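Chapter 2
Installing Add-on Routes

A train simulator arrives with a handful of routes, and most owners have tired of them by November. The rest of the hobby is made by other people, in their evenings, and handed over in folders with names like final_NEW_fixed.

Take the Dovuddale branch, a modest line which asks for 461 files before it will show you a platform. Leave one out and the simulator won't complain. It will simply run you through a valley with no viaduct in it. This chapter covers where such files belong, which of them overwrite each other, and how to read the log, a document of some

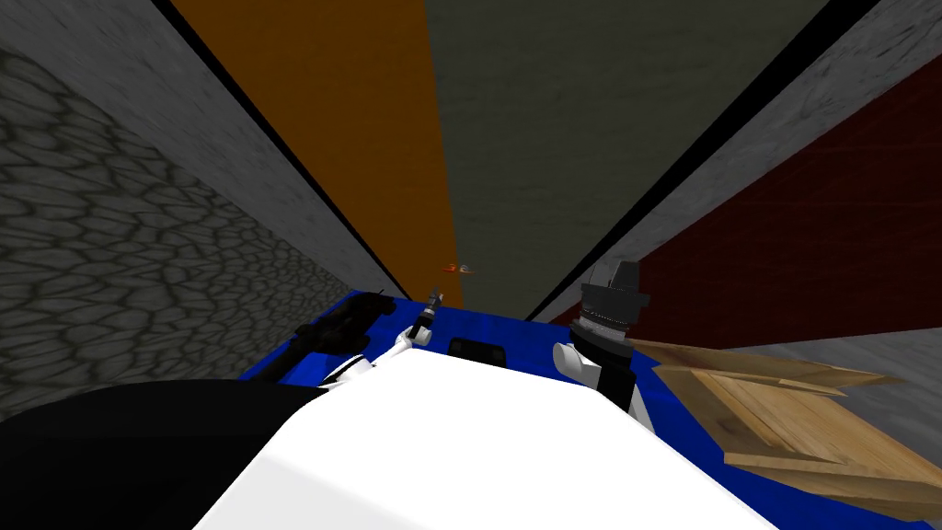

Sigrun Granström maintains that the log should be read first, before anything is installed, so that you know what your simulator grumbles about on a good day. We shall follow her order, starting with the log in section 2.1 and reaching Dovuddale in section 2.4.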